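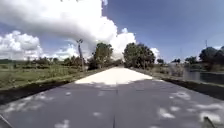 Unit 4: Paying for a path inspection robot
Lecture notes, Thursday session
Borghild Lundgren

Read these before the tutorial. The costing sheet is due the week after and Han-gyeol Ko is marking it, so questions about format go to Han-gyeol and arguments about content come to me.

The case

A council parks department looks after a network of sealed paths, access roads and a few timber footbridges. Jarrah Tomoana, the asset planner, has been asked whether the department should buy a ground robot to drive the network and record surface condition. At present two staff do it from a ute and on foot. The robot on the table is the Plarkitz, sold here by Drotirmont. There is a cheaper machine, the Ra, which comes without support, and a hire arrangement through Faruseo.

Your job is to write the page Jarrah takes to the budget meeting. It may say no. Last year nearly every group said yes, and I could not find the reasoning in most of the submissions.

1. Start with the question the money is supposed to answer

The usual opening line is "the robot will improve our inspection capability". I don't know what that means and neither does a finance officer. Write down the decision that inspection data feeds into. In this case it is the order in which sections get resealed or have boards replaced. Then ask how often that order would change if the data were better. If the resealing budget only covers the worst few sections, and the crew already knows which ones they are, finer data on the rest buys very little.

This is the part students skip. Please don't.

2. The quote is the small number

Drotirmont's quote covers the vehicle, the camera, a charger and a day of training. It does not cover:

Batteries after the first set
Somewhere dry and lockable to keep it
A trailer, or space in a vehicle you already own
Insurance, and whoever has to argue with the insurer
Storage for the footage, year after year
Staff time to look at the footage
Repairs, freight both ways, and the weeks without a machine

The second-last group of costs, footage and the people who watch it, sinks more of these projects than breakdowns do. A robot that records everything hands somebody a pile of video. Vendors will tell you the software sorts it. Ask them to sort yours, from your paths, before you sign.

3. What a sunny demonstration tells you

Not much. A straight sealed road at midday is the kindest job you can give one of these machines. Even so, patchy light on pavement gives trouble. Dappled shade and pale patches can look like surface defects to software, and a joint between two lanes can be logged as a crack for its whole length. Each false report costs somebody a trip or a few minutes at a screen. Put a price on that and carry it into the sheet.

Ask to see the results from a dull day, from late afternoon, and from after rain. If the vendor has no such results, write "untested" in the sheet. Do not write "expected to perform".

Edges matter too. Where a road runs beside water, your risk line has to include losing the whole unit, and the excess on the policy is the number to use.

4. Bridges

Timber decks deserve their own line in the budget. A forward-facing camera on a bridge sees the top of the boards and the inside of the railings. The parts that usually worry an engineer are the bearers, the fixings and the undersides, and for those a person still goes down the bank with a torch. So you can't claim the full saving on a bridge. Yi-an Tak's group claimed it anyway last year and had to take it out when I asked who was checking underneath.

Look at the picture that closes this section as an inspector would. There are shadows across the middle of the deck, stripes of light and shade on the right, glare in the top corner and blur toward the edges. Could you call a soft board from that? I couldn't. You might get more by driving slower, and driving slower means fewer kilometres per charge, which takes you back to the battery line. Everything in these budgets is tied to something else in that way, so change one figure at a time and keep your old versions. 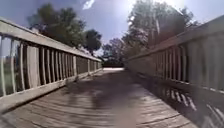 5. Buy, hire or leave it alone

Hiring through Faruseo looks dear per day and students tend to dismiss it on that basis. Work out how many days a year the machine would really be out. For a small network it may be very few. An owned robot costs money while it sits in a shed, and it also gets older.

The Ra is cheap to buy. With no support, your department is the support. If you pick it, name the position that will do the work and take those hours out of some other job. "Existing staff" is not a cost of zero.

Leaving it alone is a proper option and needs its own column, filled in with the same care. Staff on foot notice things they weren't sent to look for, like a blocked drain or a loose rail. Try to estimate what that is worth, even badly.

6. Pilots

I'm wary of pilots. Most are set up so they can't fail, and the purchase order is half written before the first run. If you recommend one, state beforehand what result would make you stop. Gyu-bin Ki will show a stopping rule in the tutorial, and you are welcome to copy its layout.

Keep the pilot on a mix of surfaces, bridges included, and have the ground crew inspect the same sections without seeing the robot's results. Compare the two lists afterwards. If the lists agree, you've learned the robot can repeat what you already had. That could still be worth paying for if it's cheaper, so go back to section 2 and check.

7. The costing sheet

One page, plus a table. Marked out of 100.

The table has 4 columns: Plarkitz, Ra, hire, and no change. Use the same years for all of them. Put GST in or leave it out, but say which. Every figure needs a source, and a vendor brochure counts as a weak one. A guess is fine if it's labelled as a guess and you give a low and a high.

Add a note of no more than 200 words on the figure you trust least and what would happen to your recommendation if it doubled. I read this note first.

Do not include a paragraph on the future of automation.

Tutorial preparation

Bring a draft of the "no change" column and the list of costs you think Drotirmont's quote leaves out. Swap with the person beside you and find one more.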